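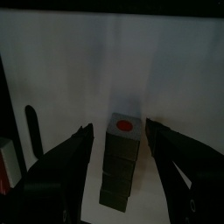
발표 노트: 쌓기, 아주 느린 취미 이야기
2021년 3월 27일, 진오터(Jinoter) 소모임 발표용

시작 (마이크 확인하고, 물 한 모금)

안녕하세요! 토요일인데 이렇게들 나와 주셔서 감사합니다. 저는 인콤(Incombe)이라는 작은 공방에서 나무 블록이랑 퍼즐 만드는 일을 하고 있고요, 오늘은 정육면체를 위로 쌓는 얘기만 할 거예요. 진짜로 그것만 합니다. 중간에 나가셔도 안 삐져요.

(여기서 손 들어 보시라고 하기: 최근에 블록 쌓아 본 분? 아이 없이 혼자서?)

작년 11월에 제가 좀 지쳐 있었거든요. 주문은 밀리고 허리는 아프고. 그때 작업대 구석에 불량으로 빼 둔 큐브가 한 상자 있었는데, 점심 먹고 멍하니 그걸 쌓기 시작했어요. 하나 올리고, 또 하나 올리고... 정신 차려 보니까 점심시간이 끝났더라고요. 그날부터 매일 조금씩 했습니다.

첫 번째 이야기: 네 개가 제일 어렵다

두 개는 누구나 쌓아요. 세 개까지도 그냥 됩니다. 근데 네 개째부터 손이 조심스러워져요. 밑에서 조금씩 어긋난 게 위로 가면서 보이기 시작하거든요. 맨 아래가 살짝 틀어지고, 그 위도 같은 쪽으로 틀어지고, 그러면 네 번째를 어디에 놓아야 할지 갑자기 모르겠는 거예요. 반듯하게 맞출까, 아니면 반대쪽으로 조금 빼서 균형을 잡을까?

저는 처음에 무조건 모서리를 맞추려고 했어요. 그러다 손끝으로 아래 걸 툭 건드려서 와르르. (웃음 기다리기. 안 웃으면 그냥 넘어가기) 요즘은 쌓인 건 안 만집니다. 어긋났으면 어긋난 대로 두고 지금 든 것만 신경 써요.

두 번째 이야기: 놓는 건 되는데 떼는 게 안 된다

워크숍에서 제일 많이 받는 질문이 "어떻게 올려요?"인데, 사실 넘어지는 건 대부분 손을 뗄 때예요. 잘 올려놓고 손가락이 한쪽부터 떨어지면 큐브가 그쪽으로 딸려 와요. 양쪽을 같이, 천천히 벌려야 합니다. 벌린 다음에 바로 위로 들지 말고 잠깐 멈추시고요.

(시범: 양손 검지로 큐브를 잡고 놓기. 빨리 하지 말 것! 지난번에 너무 빨리 해서 뒷줄에서 하나도 안 보였다고 함)

숨도 중요한데, 저는 참지는 말라고 말씀드려요. 참으면 손이 더 떨려요. 그냥 내쉬면서 놓으시면 됩니다.

세 번째 이야기: 윗면에 점 하나

이건 제가 좋아하는 부분이라 좀 길어질 수 있어요. 시간 보기.

큐브 윗면 한가운데에 점을 하나 찍어 두면 쌓기가 확 달라집니다. 면 전체를 보면서 맞추려고 하면 눈이 네 모서리를 왔다 갔다 하잖아요. 점이 있으면 가운데만 보고 손을 가져가면 돼요. 색은 빨강이 제일 잘 보였어요, 제 눈에는요. 밝은 회색 바탕에 빨간 점이면 조명이 좀 어두워도 금방 찾습니다.

옆면은 오히려 어두운 색을 좋아해요. 올리브빛이 도는 검정 같은 거. 쌓아 놓으면 큐브 사이 이음새가 가늘게 보이는데, 그게 꼭 한 덩어리 기둥에 선을 그어 놓은 것 같아서 저는 한참 들여다보게 되더라고요. 뒤에 하얀 판을 세워 두면 기둥이 얼마나 기울었는지도 훨씬 잘 보이고요. 다만 그림자는 조심하세요. 그림자 윤곽을 큐브 모서리로 착각해서 엉뚱한 데 놓은 적이 저는 꽤 많습니다.

(질문 나오면: 점은 스티커도 되고 물감도 됨. 스티커는 두께 때문에 위 블록이 살짝 뜰 수 있으니 얇은 걸로)

네 번째 이야기: 무너뜨리는 시간

다 쌓은 다음에 어떻게 하세요? 저는 예전에 손으로 확 쓸어버렸는데, 젠드게이트(Zendgate) 전시장에서 체험 코너를 하면서 바뀌었어요. 그때 준비한 큐브가 403개였는데 하루 종일 무너지는 소리를 들으니까 나중엔 귀가 얼얼한 거예요. 그래서 위에서부터 하나씩 내려놓는 걸로 규칙을 정했어요. 아이들이 싫어할 줄 알았는데 웬걸, 내리는 걸 더 좋아하는 애들이 있더라고요! 내릴 때도 맨 위 것만 잡고, 곧게 들고, 옆에 놓고. 쌓을 때랑 똑같이 손이 바빠요.

페냘베르(Peñalver) 나무 상자 얘기는 시간 남으면. 뚜껑 안 닫히는 얘기까지만 하고 끊기.

같이 해 보기 (10분 남기고 시작)

앞줄부터 큐브를 돌립니다. 한 분이 네 개씩 가져가 주세요. 책상이 흔들리면 바닥에서 하셔도 돼요. 옆 사람이랑 시합하지 마시고, 말 걸지도 마시고요, 딱 네 개만 올려 보세요. 다 올리신 분은 눈높이를 낮춰서 옆에서 한번 보세요. 위에서 볼 때랑 기울기가 전혀 다르게 보여요.

(돌아다니면서 책상 치지 않기. 가방 끈 조심)

마무리 전에 공지: 큐브는 나가실 때 문 옆 상자에 넣어 주세요. 점 찍힌 건 따로 모을게요. 질문은 지금 받겠습니다.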